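Ticket 918 – Petition portal: signatures missing from public total
Product: Clivetti petitions module
Site: Ematton District Council
Status: Resolved

Reported
The petition against closing the Pinberg coroner's records office shows 3,000 signatures on the public page. The clerk's export has more rows than that. Campaigners have complained to the council that names are being dropped before the June debate.

Checks
Compared the export with the database. All rows present, no duplicates. Signing still works and confirmation emails go out.

Cleared the page cache at 14:10. Total unchanged. Restarted the counter service – same result.

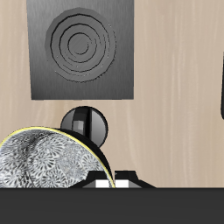 Cause
The Dobos results widget stops reading after page 4 of the signature feed. The page limit was set during testing and carried over to the live site. Stored signatures were not affected.

Fix
Limit removed and widget redeployed. Public total now matches the export.

Follow-up
Clerk to compare both totals again after 24 hours. Reopen this ticket if they differ.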